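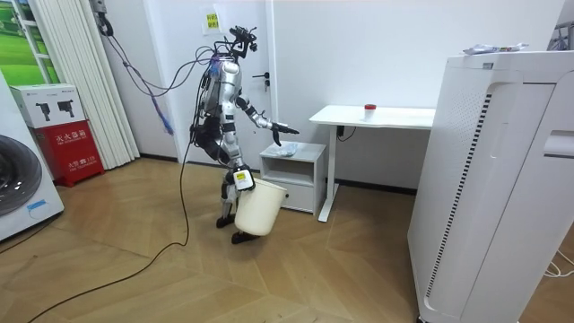

Month one with the Kivska room-tidying package is done, so I'm posting my notes in one thread. We lease it through Bandero. I paid full price and neither company has seen this before you do.

What you get: the humanoid, two hands, the overhead tether kit, a charger we haven't used yet, and 30 days of remote support. The tether carries power and data. You can order it without, but the lead time was longer and we didn't want to wait until spring.

Setup took 2 visits. The first was the ceiling and wall work for the cables. The second was mapping the room and teaching it where the furniture is. Move a cabinet after that and you have to redo part of the map. It's a short job, but you do have to remember it.

The task we bought it for is litter pickup. It carries a plain white bucket in one hand and collects with the other. Wrappers, bags, small empty containers. We leave things on the bedside cabinet and the desk and let it work its way along.

Thin plastic bags are the hard item. They're see-through and crumpled, so the shape is different every time. On the stock settings it missed more bags than it picked up. Support sent a new grasp profile in the second week and it's better now, though I still wouldn't leave it alone with a full room of them.

Rigid things are fine. Small containers with caps have given us no trouble at all.

Carrying the bucket works better than I expected. The arm stays low and the grip on the rim holds. Don't overfill it. The manual gives a weight limit but the bucket gets awkward before you reach that.

Cables are my main complaint. The overhead run is tidy enough, but there's also a black power cable on the floor and you have to plan the walking route around it. Bandero says a shorter lead is coming in January. I'll believe it when it's in the box.

We also had a quote from Prusari. Cheaper per month, wheeled base, one arm. If your room is all one level and you only need things moved from table to bin, look at that first. We wanted two hands - one for the bucket, one for the work.

Contract is 6 months minimum. Spare fingers are extra. The Đorđević padding set for the hips is also extra, and I'd get it.

Keeping ours for the full term. Bandero's current lease price is good through 31 December 2018, then it goes up. Next thread will be drawers.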